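Pridley toy library extends its hours

The Pridley toy library will stay open until 7 p.m. from February, after lending reached 1,484 items last year. Membership remains free for families in Pridley and Clastelby.

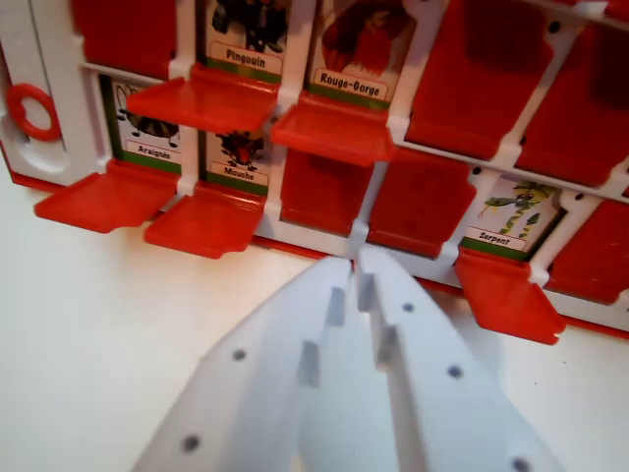 Games in other languages

The library has added 60 board games, some of them in French. Loans run for 2 weeks and can be renewed once at the desk.

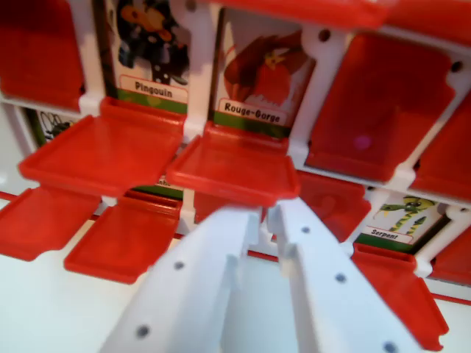

The "Pingouin" and "Rouge-Gorge" cards in a French animal game.

Contact the newsroom | © Clastelby Local News | Back to top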